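Two arms, one planner and a lot of log files

Violeta Maldonado keeps a printout taped above her desk. It is a plot of joint velocity against time, and near the middle there is a spike that goes off the top of the page. She made it during her first month on the Perkance project, when the planner handed the controller a path with two waypoints at almost the same time stamp. The arm stopped itself before it hit anything. She kept the plot.

"Every bug I've had since then is a cousin of that one," she says. "Somebody upstream is sure about the time, somebody downstream is sure about the time, and they don't agree."

Maldonado leads the software side of Perkance, a two-arm sorting setup run on a stack the group calls Tandent. She joined from Betex, where she wrote motion code for packing lines. The work there was fast and repetitive, with fixtures holding every part in a known place. On Perkance the parts are household recyclables, they are put down by hand, and they can be lying in any direction.

We spoke in the afternoon, with Uriel Núñez, who writes the perception code, joining for the second half.

I asked her to start with what Tandent does, for people who write software but have never worked with an arm. She describes it as four processes and a message bus. One reads the cameras and produces a list of objects with poses and labels. One decides which arm takes which object. One plans the motion for both arms together. The last one runs the controllers and has the final say on whether anything moves.

"The fourth one doesn't trust the other three," she says. "It checks the limits again, it checks the distance between the arms again. If a plan is older than it should be, it drops the plan and holds position. People complain that it's rude. It's meant to be."

The planning used to be done one arm at a time, with the second arm treating the first as a moving obstacle. Maldonado says this was easy to write and bad to use. The second arm would wait, then replan, then wait again, and over a long run it spent more time holding still than moving. Tandent now plans both in one go, in a joint space twice the size. The search takes longer, but there is only one of it.

Did that make the whole thing faster?

"Slower per plan, faster per object. We had a test list of 60 pick requests that we replayed from logs. The old planner found a path for all of them, if you gave it long enough. The first version of the new one got 57. So for a while I had something that was better in every way except that it failed three times, and those three were a good argument for people who wanted the old one back."

The three failures came from the same cause. The goal pose put one wrist close to the other arm's elbow, and the collision model had a safety margin that was the same thickness everywhere. She replaced it with a margin that depends on how fast the link is moving. Slow links can pass closer. All 60 now plan.

Núñez has a different list of complaints. Perception on Perkance uses a fixed view of the table and a camera on each wrist, and the three have to be fused into one set of objects. The wrist cameras are mounted sideways, so the raw frames come in turned a quarter of the way around.

"We rotate for the detector and we don't rotate for the log," he says. "I wanted the log to be what the sensor gave us. Everyone who opens the log for the first time tilts their head."

Clear plastic is his hardest class. The depth sensor sees through it or sees nothing, so the pose of a water bottle is mostly guessed from the outline and from the cap. Glass is a little better when it is brown. Cans are easy to find but throw reflections, and the detector once reported a second can inside the first one for most of a morning.

He also had to decide what to do about hands. People reach into the workspace to put items down, and a hand around a bottle changes the bottle's outline. His first approach was to mask out anything that looked like skin or sleeve and detect whatever was left. This gave him bottles with bites taken out of them and grasp points on the wrong side. Now an object touching a hand is kept in the list but marked as not available, and the assignment process skips it until the mark clears.

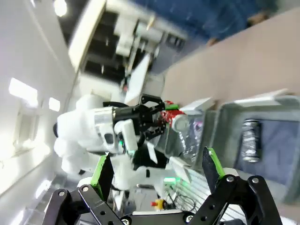
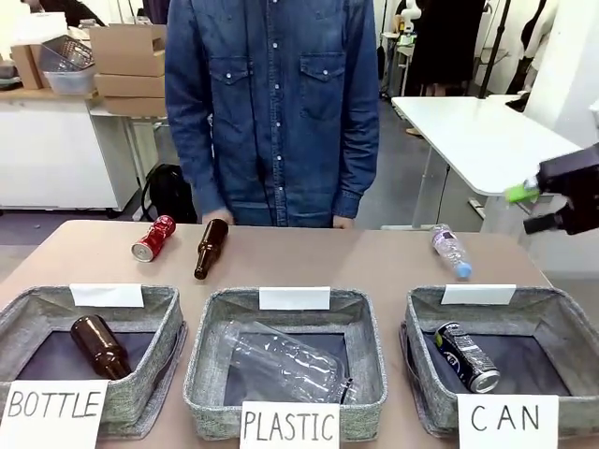 Three bins, for bottles, plastic and cans, as the fixed camera sees them.
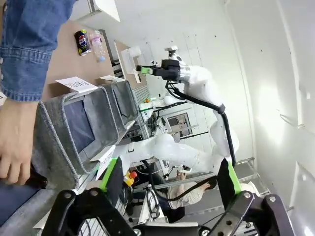 The mark clears on a timer, and the timer is a sore point between the two of them. Núñez wants it long, so that the pose has settled before anyone plans on it. Maldonado wants it short, to keep the arms busy. They settled on a value that sits in a config file with both their initials next to it.

Much of what they talked about was tooling. Olga Farías, who has since moved to another group, wrote a replay tool called Ellis that takes a recorded run and feeds it back through any one of the four processes while the other three are played from the log. Maldonado says it changed how she works more than the new planner did.

"Before Ellis, if I wanted to test a planner change I had to book the arms. Now I can run 1000 plans overnight on a desktop and come in and look at the ugly ones. I book the arms when I have a question that needs them."

Ellis has its limits. A replay can't respond to a different choice, so once the new planner picks another arm for an object, everything recorded after that point belongs to a run that never took place. The tool prints a warning and a frame number. The one she remembers is 2110, where a long log always split, and she spent two days on it before finding that the assignment process was breaking ties by the order of keys in a dictionary.

I asked both of them what they would do differently if they started again. Núñez said he would put the camera calibration under version control from the first day. He has old logs he can't use, with no record of which calibration was loaded.

Maldonado took longer to answer. She would write the controller process first, she said, with all its checks, and let it refuse commands from a stub for a week. Then she would write the planner against it.

"I did it the other way around. I had a planner that made very nice paths, and then I had to teach it about a controller that wouldn't accept them."

The next piece of work is handovers, where one arm passes an object to the other when the right bin is out of comfortable reach. The planner can already find the paths. What it lacks is a way to say that for a short time both grippers own the same object, and the object list has a single field for owner. Núñez wants to make it a list. Maldonado thinks a list will let in states that make no sense, such as an object held by both arms at opposite ends of the table, and she would like a separate message type for the handover itself. They had a meeting about it set for four o'clock and left to go to it.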